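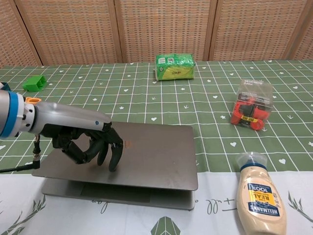 What limits how long one visitor session can run?

Hand motor temperature sets the limit. With the fan off, the Trokeck hand gets to its warning threshold before the arm joints do, so the session timer is set from the hand, at 300 seconds, and the arm goes to park when it expires.

Notebook, April, open day at Hyun. Written up the same evening.

Power on at 8:10. Arm homed on the first try. Hand homed on the second; the thumb reported a position fault at boot and cleared after a power cycle. Same fault as at the Cornetti visit, same fix. Still no root cause. I saved the boot log this time.

Speed scale held low all day, wrist force limit at the visitor setting. Seung-woo Do had the stop button in the morning, I took it after lunch. Table height checked against the stored value before doors and again at noon. It had dropped a little by noon, probably from people leaning on the front edge. Re-taught the table plane and carried on.

Demo content was approach and light contact on a closed laptop lid, fingers curled down, then retreat. No lifting and no opening the lid in front of visitors. Opening works on the bench at home but the fingertip has to find the gap under the front edge, and the success rate is not good enough to show.

Scheduled sessions: 18. Completed: 17. The missing one was stopped by Seung-woo when a visitor reached over the tape to point at something. Stop was clean, arm held position, brakes audible. Restart took longer than it should have because the Dranari controller wants the fault acknowledged on the pendant and then again in the software. Put this on the list again.

Contact detection. Threshold from the bench was too sensitive here. The table flexes more than ours and the first approach of the morning reported contact in free air while the arm was decelerating. Raised the threshold one step and added a short settling wait before the last part of the descent. No false contacts after that. The descent looks slower to visitors, which I don't mind.

Cable: the black one under the forearm needs watching. With the wrist rolled fully outward the loop pulls on its connector. I limited wrist roll in the demo program. A proper strain relief should be made before we travel with this setup again.

Logging ran for the whole day. 2,845 contact events in the file, including warm-up and threshold tests, so don't use that number for anything until they are separated. The timestamps on the hand log drift against the arm log. Align on the first contact of each session.

Visitor questions, mostly: how much does it weigh, can it type, what happens if the power fails. On the last one, the arm brakes engage and the hand goes slack. We should put that on the information sheet.

To do:
Thumb fault: send boot log to Trokeck.
Strain relief at wrist, Seung-woo has a sketch.
Single acknowledge after stop, ask Dranari.
Save the open day threshold as its own profile and leave the bench one alone.
Split the contact log by session.

Powered down at 17:40, arm in transport pose, hand bagged separately.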